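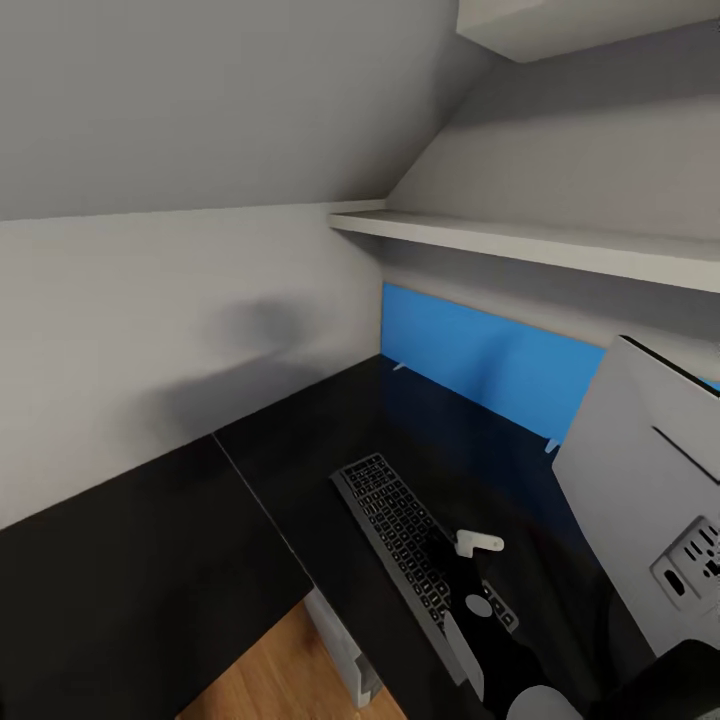
Nov 12, 2021

We are in week nine of the robotics elective and the sim project is finally at the point where the arm gets near the keyboard. I said I would write this up as I go, so here is where things stand.

For anyone who missed the last post: each group in Ms. Tagle's class picked a room and a task. Ours is the attic office. The task is to get the arm over the desk and press one key on the keyboard, then back out without hitting anything. The other group has a kitchen and a drawer. I still think they got the easier one.

My group is me, I-hsuan Lui and Anel Le Roux. I-hsuan does the planner. Anel does the scoring script and keeps the log. I do the room setup and whatever is left over, so mostly I move the keyboard and rerun things.

The keyboard placement was my work this week. In the first version it sat square to the edge of the desk and the arm could reach it with almost the same move every time. Ms. Tagle looked at our scores and said that was a test of one pose. So now it lies at an angle on the right-hand desk section, with the computer standing next to it. That changed a lot. The planner used to come in over the right side, and now the computer is in the way, so it has to come in over the near end of the keyboard and work from there.

The trouble with coming in that way is that the arm covers the keys it is about to press. From the view we use for checking, the near rows are hidden, and you can't tell by eye whether the finger is over the right one. Anel added a line to the log that prints the key under the fingertip. I would do that on day one if I started over.

The ceiling is the other thing. I picked the attic because I liked how it looked, with the two slopes coming together over the desk. I didn't think about the elbow. The planner treats both slopes as solid, so a good number of the paths it likes best get thrown out. The shelf takes out some more. I-hsuan spent two evenings on this and ended up adding a cost for raising the elbow above shelf height. It is slower to plan but we stopped getting those long swings across the room.

Numbers, for the people who asked. A full batch is 200 runs. On the old straight layout we were passing nearly all of them. On the first batch with the angled keyboard we passed 50. Most of the failures were contact with the side of the computer, and a smaller group were presses on the wrong key, usually the one next to it. We have 427 runs in the log now if you add up the partial batches, and I have started sorting the failures by type. It is boring work but it is how we found out that the wrong-key ones nearly all come from the same approach angle.

I also lost an afternoon to the desktop. The black tops are set to glossy, and the camera part of our code was picking up reflections as edges. I turned the gloss down for one batch to make sure that was the cause, and it was. Then I turned it back up, since the rules say we can't change the materials. Alaric Abernathy from the kitchen group gave me his filter settings and those helped some.

Left to do before the next check-in:

Fix the approach angle for the near rows.
Get the back-out move to clear the computer every time.
Rerun a full batch with a new random seed.
Write the two-page report, which none of us has started.

The final demo is in March. Everyone runs their own room first and then swaps, so the kitchen group's planner will have to deal with our ceiling. I am looking forward to that part.

I will post the sorted failure table when it is done.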